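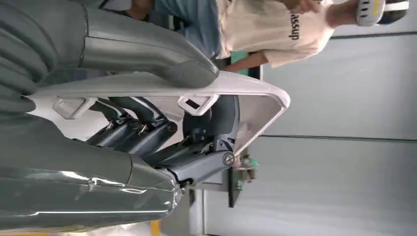

A small thread about T-shirts with printed text, because I have washed many of them wrong. My favorite combination is black letters on a beige shirt, short sleeves, like the one at the top right of the photo. Thick plain letters on a pale color are easy to read and they go with every pair of pants I own. 1/

First thing I learned from my friend Loan Khổng: turn the shirt inside out before washing. I did not do this for years. My Mololton shirt lost half of the word on the chest and now it says only "Molo". 2/

Cold water, short program. I used hot water in the past because I believed it was cleaner. The shirt was clean, yes, but the letters had small cracks everywhere like an old wall. 3/

Never iron on the print. If you must iron, do it from the inside and put a thin towel between. I burned one shirt in June and the smell stayed in the kitchen until the next morning. 4/

Beige is a difficult color for sweat and coffee. For coffee I use dish soap at once, with my fingers, then I rinse from the back side. For sweat I still don't have a good answer — if you know one, please write me. 5/

How do you store them? Toàn Vương hangs all of his. I fold mine in 2, print on the outside, and then I roll. In a drawer I can read the letters from above and I find the right one quickly. 6/

Someone asked if expensive shirts keep the print longer. My cheap one from the Hutaseck market is in better condition than the Nevier one, but I also wear it less, so it is not a fair test. 7/

Tomorrow I wash the beige ones again. The coffee one goes first. 8/8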